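I took up table tennis in February, at an age when my knees had started making their own decisions. My neighbour Nhi Bạch had been on at me for years to come along to the Wednesday night comp at Drosness, and I'd run out of excuses (the dog had died, the kids had moved to Brisbane).

I lost my first match in 10 minutes. Didn't care! I hadn't laughed that much since Christmas.

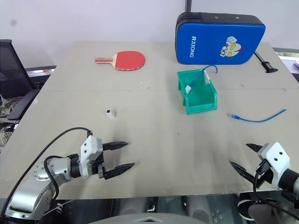

A red-rubber paddle and its blue zip-up case.

Then came the gear talk. I'd have happily used the club's old bats forever, but Radomir Angelovski, who is 80 and still beats everyone in our grade, reckons a borrowed bat is like borrowed dentures. So off I went and spent $130 — more than my first car radio — and hid the receipt in the glovebox.

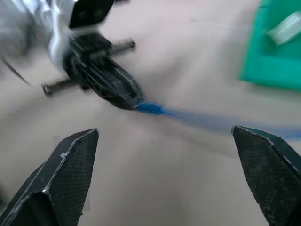 My serve is still rubbish, mind you. Radomir says to toss the ball higher and stop apologising to it. But I've got mates in three suburbs now, I sleep like a log on Wednesdays, and last week I took a game off Tài Vũ, 13–11, and rang both kids from the car park to tell them about it. My daughter asked if I was all right to drive.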